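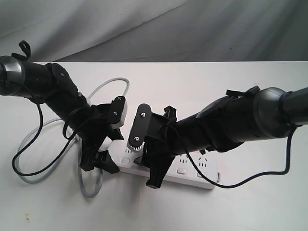 A white power strip on a white table. Power strips are covered in Part 2.

Spring electrical walk-through for rented halls and shared buildings
Checklist with comments, as used at the Bendbridge hall. Revised in March.

Welcome, and thank you for taking this on! If you have been handed this list for the first time, please don't let the length of it put you off. The whole walk takes me a comfortable morning with a stop for coffee in the middle, and the second time you do it you will be surprised how much of it your feet remember for you. I have left my own comments under the items, partly so the next person knows what we found and partly because I like reading other people's comments when I inherit a list, and I imagine you might too.

Bring a flashlight, a plug-in outlet tester, a roll of masking tape, a pen that works, and a cushion or an old towel for your knees. Do the walk in daylight if you can. I start at 9 in the morning, before the dance class needs the big room.

One rule before anything else: this is a looking-and-reporting walk. If something needs a screwdriver, tape it off, write it down, and leave it for a licensed electrician.

PART 1. OUTLETS AND SWITCHES

1.1 Every cover plate is present, uncracked and snug against the wall.
Result: Needs work.
Comment: The plate behind the piano has a corner missing again. It was replaced last spring, and I suspect the piano gets pushed back against it after concerts. I have asked for a metal plate this time, and for a strip of felt on the back of the piano, which will be kinder to both of them.

1.2 Plugs stay put when gently tugged.
Result: Pass, with one exception.
Comment: The lower outlet by the coat rack lets a plug slide out under its own weight. Taped over and reported.

1.3 Outlets near sinks trip and reset when the test button is pressed.
Result: Pass.
Comment: Both kitchen outlets and the one in the restroom tripped with a good clean click. Please remember to reset them afterward. I forgot once, and the refrigerator was off all evening before somebody noticed the milk.

1.4 No outlet or switch feels warm to the back of the hand.
Result: Pass.
Comment: The dimmer in the small room felt a little warm, as dimmers often do. It was the same last year. Keep an eye on it, and if it ever feels hot, turn it off and call.

PART 2. POWER STRIPS AND EXTENSION CORDS

2.1 Each strip is plugged directly into a wall outlet, never into another strip.
Result: Needs work.
Comment: Every year I find a chain somewhere, and this year it was under the stage, where the string lights had been added to the sound desk's strip by way of a second one. I unplugged the second strip and put it in the office. If the lights really must live there, we should ask for another wall outlet to be put in, and I have added that to the wish list at the end.

2.2 No heater, kettle, coffee urn or microwave is run from a strip.
Result: Pass.
Comment: Lovely to be able to write that. The sign over the urn seems to be working. The urn has its own outlet and should stay there, even when the serving table is moved for a big supper and it would be so much handier on the other side.

2.3 Casing, switch and cord are free of cracks, scorch marks and loose parts.
Result: One removed.
Comment: Turn each strip over and look at the back as well. Give the cord a slow bend where it enters the casing, since that is where the outer covering tends to pull away. The strip from the craft cupboard had pulled away just there, and I have cut off its plug so that no kind soul rescues it from the trash. 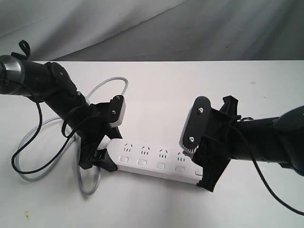

White power strip on a tabletop, with a light gray backdrop behind.

2.4 Strips are kept off carpets, out of curtains and away from damp floors.
Result: Pass.
Comment: The long curtains in the big room reach the floor on the window side, so do lift the hem and look behind. A strip that has been swallowed by a curtain can be there for months. When strips aren't in use they belong on the shelf in the office, with the cords loosely coiled – please don't wind them tightly around the body, however tidy it looks.

2.5 Cords do not cross walkways or run under rugs.
Result: Needs work.
Comment: The cord for the projector still crosses the side aisle. We have a rubber cord cover and it does the job, but it had been put away behind the folding chairs. I have moved it to the hook beside the projector.

PART 3. THE PANEL

3.1 Clear space in front of the panel, with the door opening fully.
Result: Pass after tidying.
Comment: I moved 6 boxes of hymn books and a tent. I know storage is tight, but this space has to stay open. Somebody may need to reach the panel in the dark, in a hurry, and a tent is a miserable thing to climb over.

3.2 Every breaker is labeled, and the labels are true.
Result: Needs work.
Comment: "Back room" could mean either of two rooms, depending on how long you have known the building. I have written new labels in pencil. They want testing by two people, one at the panel and one calling out from the rooms.

3.3 Main breaker rating matches the label on the door.
Result: Pass. 200 amp.

PART 4. LIGHTS AND EXITS

4.1 Exit signs are lit and emergency lights come on with the test button.
Result: Pass.
Comment: Hold the button down for a slow count of 20. The light over the side door used to fade before the end of the count, but it has a new battery and is very cheerful now.

4.2 Bulbs do not exceed the wattage marked on the fixture.
Result: Pass.

WISH LIST
A wall outlet under the stage. A metal plate behind the piano. Printed labels for the panel.

Next walk-through: before the fall season begins. Please keep this copy in the blue folder in the office, and add your own comments underneath mine.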